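Ultthorpe Benchtop Food Waste Composter
Owner's Guide

Section 4: Setting up, lining the bucket and first cycle

Read this section through once before you plug the unit in. Section 3 covers unpacking and the parts list. If the filter cartridge or the stirring arm is missing, contact Heinonen Home Service before going any further.

4.1 Choosing a spot

The composter weighs more than it looks, so decide where it will live before you fill it. It needs a flat, dry surface, indoors or in a closed garage or laundry.

1. Leave at least 50 mm of clear space behind the rear vent and on both sides.
2. Keep the unit out of direct sun and away from the cooktop.
3. Check that the lid can open fully without hitting an overhead cupboard.
4. Plug the cord directly into a wall outlet. Do not use a power board or extension lead.

CAUTION: Do not set up the unit on carpet, or on a tea towel or mat that could be drawn against the base vent.

4.2 Fitting the filter cartridge

1. Press the tab at the back of the unit and lift off the filter cover.
2. Take the cartridge out of its sealed bag and peel the foil from both ends. The fan will strain if either foil is left on.
3. Slide the cartridge in with the arrow pointing up until it clicks.
4. Refit the cover.
5. Hold the FILTER button for 3 seconds to reset the counter.

The cartridge lasts for 113 cycles, after which the filter light turns amber. You can keep running the unit on amber for a few days, but expect some smell. Refill pellets are not suitable for this model – use the complete Oneck cartridge only.

4.3 Keeping scraps between cycles

Most households don't make enough scraps in a day to fill the bucket. You can add them to the unit as you go with the lid closed, or hold them in a caddy on the bench and run a full load every second or third day. Drain wet scraps such as tea leaves and melon in the sink first. Scraps kept longer than three days in warm weather should go in the fridge or freezer. Thaw frozen scraps before loading, as solid lumps can stop the stirring arm.
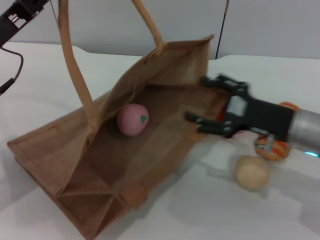
Dry brown material is the other half of a good load. Fruit and vegetable peelings on their own are wet and tend to come out as a sticky paste, and a handful of torn paper or cardboard takes up the extra moisture. Plain newspaper, egg cartons and toilet rolls all work well. A brown paper shopping bag is a handy source, but cut off the handles first, as long straps can wrap around the stirring arm. The pleats at the side and the flat bottom panel have several layers on top of one another, so pull these apart before tearing them up. Pieces should be no bigger than a playing card. Leave out anything glossy, waxed or plastic-lined, along with receipts and sticky labels.

Note: Paper added to the load is processed with the scraps. It does not replace the bucket, and the bucket itself should not be lined with a plastic or compostable bag.

4.4 Running the first cycle

The first cycle is done with a light load, to seat the stirring arm and clear any factory smell from the heater.

1. Wipe out the bucket with a damp cloth and dry it.
2. Lower the bucket into the unit with the handle folded towards the front. Turn it clockwise until it stops.
3. Add two cups of soft vegetable scraps and one cup of torn paper.
4. Close the lid and press down until the lock symbol shows.
5. Press START. The fan comes on first and the arm begins to turn about a minute later.

The Rerusstead setting is selected at the factory and suits mixed kitchen scraps. A full load on this setting takes roughly 147 minutes, plus cooling. The lid stays locked until the bucket is cool enough to handle.

CAUTION: Never force the lid. To stop a cycle early, hold START until the light flashes, then wait for the lock to release.

4.5 What not to put in

Large bones, oyster and mussel shells
Fruit stones, including mango and avocado
Cooking oil and fat in any quantity
Corn husks and other long stringy leaves, unless chopped
Cat litter, nappies, wet wipes
Teabags with a nylon mesh

Small chicken and fish bones are fine.

4.6 Using the finished material

The output is dried and ground but not fully composted. Mix it through soil at one part to ten and leave it for four weeks before planting, or add it to an outdoor compost heap in thin layers. Do not spread it thickly on top of pots, where it will go mouldy once watered.

If you are storing it, let it cool completely and use a container with a loose lid. It will keep for several months in a dry cupboard.

For the arm jam and lid lock error codes, see Section 6. Cleaning the bucket is covered in Section 5.

Guide revised 12 August 2026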